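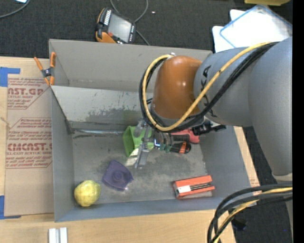
A large gray bin with an open top, on a wooden tabletop.

Boxes, Baskets and Barrels: How People Store Things
Cuvville Museum for Young Visitors

Look around your home and you will find containers in every room. A drawer is a container. So is a jar, a lunch bag, a bathtub and a pocket. A container is anything that holds other things and keeps them together.

The first containers
Long before there were stores, people needed to carry food and water. They used what they found near their homes. Large shells, dried gourds and the skins of animals could all hold water. Grass and thin branches could be woven into baskets. Baskets are light and strong, but most of them leak, so people also learned to shape clay into pots and bake them in a fire until they were hard.

The barrel
A barrel is made from long, curved pieces of wood called staves. Metal or wooden hoops hold the staves tightly together. When the wood gets wet it swells, and the small gaps between the staves close up. People were already using barrels 2,000 years ago. Because a barrel is round, one person can roll a load that would be far too heavy to lift.

Why so many shapes?
The shape of a container depends on its job. Boxes with straight sides fit side by side, with very little space wasted between them. A bottle has a narrow neck so that the liquid pours slowly. A bin has a wide opening so that things can be put in and taken out quickly. Some bins and buckets are a little wider at the top than at the bottom. When they are empty, one can sit inside another - this is called nesting - and a tall stack takes up little room.

What are containers made of?
Wood, clay, glass, metal, paper and plastic are all used today. Glass does not change the taste of food, but it breaks. Metal cans keep out light and air. Cardboard is light and can be recycled, but it becomes weak when it is wet. Many plastics are tough and easy to wash, although they can last for a very long time after they are thrown away. Using a container again and again is one good way to make less trash.

Words to know
Cooper: a person who makes barrels.
Stave: one of the curved pieces of wood in the side of a barrel.
Capacity: how much a container can hold.
Nesting: fitting one container inside another.

Try it at home
Find two empty containers, one tall and thin, the other short and wide. Guess which has the greater capacity. Fill the first with water, then pour the water carefully into the second. Ask an adult before you begin, and work over a sink.

Visit the collection
The museum cares for 1,164 containers. Baskets and pots are shown in the Tisenum Gallery on floor 5. Children must be accompanied by an adult.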